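7월 13일 화요일

오전은 거의 다 견적서 정리로 날렸다. 올해 하반기 장비 예산 요청서를 이번 주 안에 넘겨야 하는데, 지난번에 만든 표를 열어 보니 5월 기준 단가가 그대로 박혀 있어서 처음부터 다시 맞췄다. Yaryna가 옆에서 보더니 "그 표 아직도 써요?" 해서 좀 찔렸다. 네, 아직도 씁니다...

우선 제일 큰 항목인 그리퍼부터. 지금 쓰는 걸 계속 고쳐 쓸지, Nilen 쪽 신형으로 갈지, 아니면 Kutden에서 중고 정비품을 들일지. 세 군데를 놓고 한 달 넘게 왔다 갔다 하는 중이다. 내 마음은 요즘 Kutden으로 많이 기울었다. 가격도 가격인데 담당자가 답장을 빨리 준다! Nilen은 메일 하나 보내면 잊을 만할 때 답이 온다. 물건은 좋다는데 나중에 고장 나면 또 그렇게 기다려야 하나 싶고.

Zoia는 생각이 다르다. 중고는 핑거 마운트 규격이 우리 브래킷이랑 안 맞을 수 있고, 그러면 어댑터를 따로 깎아야 하니 결국 돈이 그게 그거라는 얘기. 맞는 말이긴 하다. 작년에 어댑터 하나 잘못 깎아서 다시 맡긴 적도 있고(그거 내가 도면 치수 잘못 적은 거다. 여기 적어 두지만 다들 잊어 줬으면). 그래서 Kutden에 마운트 도면을 먼저 보내 달라고 했다. 도면 받기 전까지는 발주 얘기 안 하기로 Zoia랑 약속함.

핑거 패드는 고민할 것도 없이 그냥 산다. 요청서에 100개로 올렸다. 많아 보이겠지만 소모품이고, 낱개로 찔끔찔끔 사면 배송비가 패드값을 넘어간다. 지난 분기에 영수증 모아 보고 진짜 놀랐다. 보관은 서랍장 둘째 칸 비우면 될 듯. 그 칸에 있는 옛날 커넥터들은 누구 건지 모르겠는데, 주인 있으면 이번 주 안에 말해 주세요.

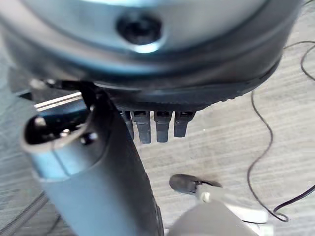

손목 카메라 건도 예산에 넣을지 말지 정해야 한다. 지금 카메라로도 작업은 되는데, 물체가 바짝 가까워지면 초점이 안 맞는 게 늘 아쉽다. 가까운 거리에서 초점이 잡히는 렌즈로 바꾸면 본체는 그대로 둬도 되지 않을까? 카메라를 통째로 바꾸는 것보다 훨씬 싸게 먹힌다. 다만 렌즈가 바뀌면 화각도 바뀌고, 그러면 캘리브레이션을 처음부터 다시 해야 하고, 예전에 모아 둔 데이터랑 섞어 쓸 수 있는지도 봐야 한다. Yaryna는 섞어 쓰는 건 반대. 나는 해 보고 정하자는 쪽. 일단 렌즈 2개만 시험용으로 넣었다. 하나는 쓰고 하나는 예비로.

점심 먹고 와서 케이블 얘기. 이건 돈이 거의 안 드는데 계속 밀린 항목이다. 드래그 체인까지는 필요 없고, 클립이랑 벨크로 타이에 바닥용 케이블 덮개 정도면 충분하다. 예산표에서 "기타"로 묶어 뒀더니 매번 제일 먼저 잘려 나가길래 이번엔 아예 "안전" 항목으로 옮겼다. 꼼수라고 해도 할 수 없다. 실제로 안전 문제 맞잖아. Zoia도 이건 바로 찬성해 줬다.

유지보수 계약은 Zarnarik이랑 Tesfamariam 두 군데에서 받아 봤다. Zarnarik은 방문 점검이 포함이고 부품은 별도. Tesfamariam은 부품 할인이 있는데 방문할 때마다 출장비가 붙는다. 우리가 1년에 몇 번이나 부르는지를 알아야 비교가 되는데, 그걸 제대로 적어 둔 데가 없다. 이 노트를 뒤져서 세어 봤더니 작년에 4번. 근데 내가 빼먹고 안 적은 날도 분명 있을 거다. Yaryna가 메일함에서 출장 확인 메일을 검색해 보겠다고 했으니 그거 보고 다시 계산하기로. 앞으로는 업체 부르면 무조건 여기 한 줄 남기자, 나부터.

Tesfamariam 견적서에는 이상한 줄이 하나 있었다. "초기 진단비 169"라고만 적혀 있고 단위가 없다. 169천 원인지 169달러인지. 전화했더니 담당자가 휴가라고 해서 메일만 남겼다. 이런 거 확인 안 하고 표에 넣었다가 나중에 구매팀에서 되돌아오면 또 일주일 날아간다. 답 올 때까지 그 칸은 노란색으로 비워 둠.

오후에는 항목별 우선순위를 매겼다. 셋이서 화이트보드 앞에 서서 꽤 오래 떠들었는데, 의외로 금방 합의된 것도 있고 끝까지 안 된 것도 있다. 지금까지 정리된 순서는 이렇다.

1순위: 핑거 패드, 케이블 정리 용품. 없으면 작업이 멈추거나 누가 넘어진다.
2순위: 유지보수 계약. 어느 업체로 할지는 미정이지만 항목 자체는 무조건 살린다.
3순위: 그리퍼. 도면 받고 결정. 이번 반기에 안 되면 내년 초로 넘기는 것까지는 다들 괜찮다고 함.
4순위: 시험용 렌즈. 나는 더 올리고 싶었는데 2대 1로 졌다.

작업 테스트용 물체들도 좀 사야 한다는 얘기가 나왔다. 지금은 다들 집에서 안 쓰는 물건을 들고 오거나 창고에 있는 걸 집어다 쓰는데, 그러다 보니 같은 물건을 다시 구할 수가 없다. 깨지거나 잃어버리면 그 작업은 그걸로 끝이다. 시중에서 계속 파는 걸로 정하고 똑같은 걸 두 개씩 사 두면 좋겠다. 큼직하고 둥근 금속 물건, 고무 테두리 있는 것, 표면이 반사되는 것 위주로. 반사되는 게 특히 까다로우니까 그쪽을 넉넉하게. 목록은 Zoia가 초안을 잡고 내가 가격을 붙이기로 했다. 이건 금액이 작으니 소모품비로 처리할 수 있는지 구매팀에 물어볼 것.

그리고 교체 주기 얘기도 잠깐. 그동안 뭐가 고장 나면 그때 사는 식이었는데, 그러면 급하게 사느라 늘 비싸게 산다. 호스나 케이블처럼 언젠가는 닳는 것들은 교체한 날짜를 라벨로 붙여 두자고 내가 제안했고 둘 다 좋다고 했다. 라벨 프린터 테이프가 다 떨어졌다는 건 그 뒤에 알았다. 테이프도 주문 목록에 추가.

내일 할 일:
- Kutden 도면 왔는지 확인, 안 왔으면 한 번 더 조르기
- Tesfamariam 진단비 단위 확인
- Yaryna한테 출장 횟수 받아서 계약 비교표 다시 돌리기
- 예산표에서 5월 단가 남은 칸 있는지 마지막으로 훑기
- 라벨 테이프 폭 확인하고 주문

Nilen에는 일단 답장하지 말고 기다려 보기로 했다. Zoia 말로는 분기 말이 가까워지면 그쪽에서 먼저 할인 얘기를 꺼낸다는데, 나는 그냥 우리를 까먹을 것 같다. 내기할까 하다가 말았다.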